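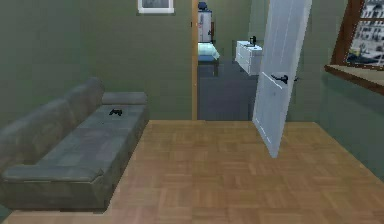

Seasonal Gap Width in a Parquet Floor and Its Relation to Indoor Humidity

Projects > Building Materials > Student Reports > Parquet Gaps

8 May 2025 — Building Materials project group, Brermont

1. Background

Wood takes up and gives off moisture until it is in balance with the air. As it dries it shrinks, mostly across the grain, and the joints in a wood floor open. Owners often read these gaps as a laying fault. Our question was narrower: how closely does gap width in one glued parquet floor follow the relative humidity of the room, and how long is the delay between them?

The floor is in an apartment in the Halonen building. It is a strip parquet laid over screed, with strips 200 mm long. The surface was sanded and coated with Grultis floor lacquer before the current tenancy. We have no record of the original installer or of the moisture content at laying.

2. Method

We marked 13 joints with small dots of removable paint, one on each side of the joint, near the middle of the strip. Joints within a hand's width of a radiator or an outside door were left out. Gap width was measured with steel feeler gauges. The thickest gauge that entered under its own weight was recorded. Where two members of the group disagreed, the smaller value was kept.

Air temperature and relative humidity were logged with a Triva two-channel logger at skirting height. The logger was checked against a saturated salt solution in a sealed jar before the first reading and again after the last one. The solution was made with 100 g of table salt and just enough distilled water to leave undissolved salt at the bottom. The two checks agreed within the resolution of the display.

Measurements began in August and continued through the heating season into spring. The tenants did not use a humidifier during this period. They were asked to keep their usual habits for airing and mopping, and to note any spill near a marked joint. Two spills were noted, and the joints concerned were skipped at the next visit.

3. Results

The final data set contains 259 valid gap readings. Readings were rejected if grit was found in the joint after the measurement or if the paint dots had been scrubbed off and replaced by estimate.

All marked joints were narrowest at the start of the series and widest late in the heating season. The change was not even across the floor. Four joints did most of the moving, while their direct neighbors opened very little. At these four, the lacquer had split cleanly along the joint. At the others it had stayed intact over at least part of the length, and it seems to have held groups of strips together so that the shrinkage of a whole group appeared at one edge. This effect is known as side bonding.

Humidity in the room dropped quickly when the heating came on. Gap width responded slowly. Short swings, such as those from cooking or an open window, left no trace in the gap readings. A drop that lasted for several weeks did. Plotting gap width against the humidity of the same day gave a loose cloud of points — plotting it against the average of the preceding weeks gave a much tighter one.

4. Sources of error

Feeler gauges measure in steps, and the step size is a large part of the change seen at the quieter joints. A gauge also follows the top edge of the joint, where the lacquer may be rounded or chipped. A traveling microscope would have been better but was not available outside the lab.

The logger recorded air at one point only. The temperature of the screed was not measured, and the underside of the wood may have been at a different humidity from the surface. We did not take core samples, so the actual moisture content of the wood is unknown.

5. Findings and further work

Gap width followed long-term humidity, with a delay of weeks. The uneven distribution is best explained by side bonding from the lacquer. Filling the wide joints in winter is not advised, as the filler would be squeezed out or crushed when the strips swell again.

A second year of readings would show whether the joints return to their first widths. The paint dots have been left in place for this purpose, and the gauge set is stored with the logger in the materials lab.

Contact the project group | Copyright Building Materials Student Projects, Brermont | Back to top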